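Trays: quick notes

Posted October 2019 by Zuzanna Wysocka

Ok quick one today, dinner's on. Trays. I use them for everything and people keep asking which ones and how I keep them decent.

Get plastic with a raised rim. Flat ones are useless, the first pea that rolls is on the floor. Rim also gives you something to grab with wet hands.

Bright color if you can. Lost a gray one on a gray counter for half a morning, not kidding.

Washing: warm water, drop of dish soap, soft cloth. No scouring pads!! They kill the shine and then every bit of grease sticks. Dry right away or you get spots.

Tomato stains. Baking soda and a little water, make a paste, leave it 12 minutes, wipe. Turmeric is harder, put the tray on a sunny windowsill for the day and try agian.

Sticky label left on the bottom? Cooking oil, wait, rub with your thumb. Then soap.

Sorting jobs: one tray for screws, one for buttons, one for the mail. Dont mix. I did the whole junk drawer this way in September, tipped it into the tray first and only put back what I use.

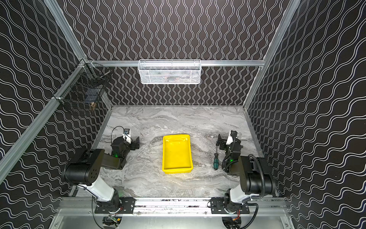
Marble or anything that looks like marble, wipe under the tray too. Crumbs and grit get under there and scratch when you slide it. Lift, don't drag.

Empty the tray before you start a new job. All the way empty. Half a tray of old stuff just turns into a full tray of old stuff.

Storing: on edge, like books, in the gap beside the oven if it doesn't get hot there. Stacked flat they stick together, put a paper towel between.

Warped one? Hot tap water, press it flat under a heavy cutting board, leave overnight. Works maybe half the time for me.

More on drawer dividers next time, still waiting on the ones from Vollska.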